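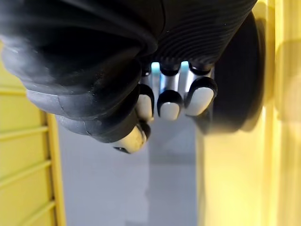 Sisay asked the first week whether the robot logs would be used to time the people working next to it, and said the README had better answer that before it answered anything else.

Fair enough! The answer is no. There's no operator ID in any of these files, no badge data, and the only clock in here is the robot's own. If you want to know how fast a person packs parts at Postberg, you won't get it out of this set, and please don't try to back it out of the gaps between episodes (half of those are us drinking coffee).

What this is

Camera and joint logs from the shelf job at our Postberg site. Black molded trays on the upper board, small parts on the lower one, two arms. The job used to be all hands: take a tray, turn it the right way, put it down, reach for the next, for a whole shift. Now the arms do part of that and we do the rest, and "the rest" turns out to be a different job from the one most of us signed up for. More looking, less reaching. My shoulder is happier. My head is more tired at 4 p.m. than it used to be, and I'm not the only one on the crew who says so.

What's in the folder

episodes/ has 190 recordings, one subfolder each
wrist/ is the close view from the hand
head/ is the wide view of the shelf
notes.txt is whatever the person on shift typed, spelling left alone
stops.csv lists every time one of us hit pause, with a reason code

Reason code 3 means "didn't like the look of it." I fought to keep that one. Filmont, who did the integration, wanted it folded into "other," but it's the code people use most when they're new to the cell, and you can watch it drop off as they settle in.

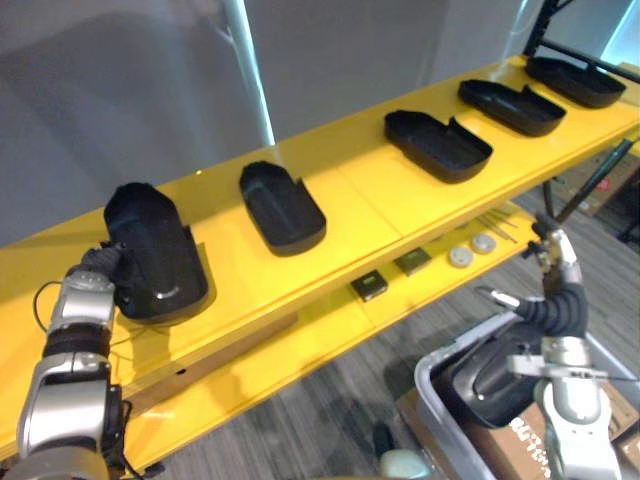

Postberg Shelf Cell Crew, Trutwood Assembly

Things to know before you train on it

Tray angle is all over the place. We don't straighten them up for the camera, so don't treat a tilted one as an error.

Trays are glossy and black, and depth gets patchy on them. Check before you trust it.

Episode 87 has no head video. I know. The notes are still good, so I left it in.

The small parts on the lower shelf are labeled only as "small part" for now. Splitting them up is on my list for July.

What changed for us

Nobody's hours were cut when the arms came in, and I asked for that to be written down here. Two jobs changed names. Everyone on the crew got trained to pause and restart the cell, and anybody can pause it without asking first. We still swap off every two hours, same as before. What we haven't sorted out is pay for the folks who write the notes, which is real work and takes real time at the end of a shift.

Use and contact

Free to use inside Trutwood and Filmont. Anyone else, write to the crew inbox first and tell us what it's for. If you find a bad label, send the episode number and the file name and I'll fix it.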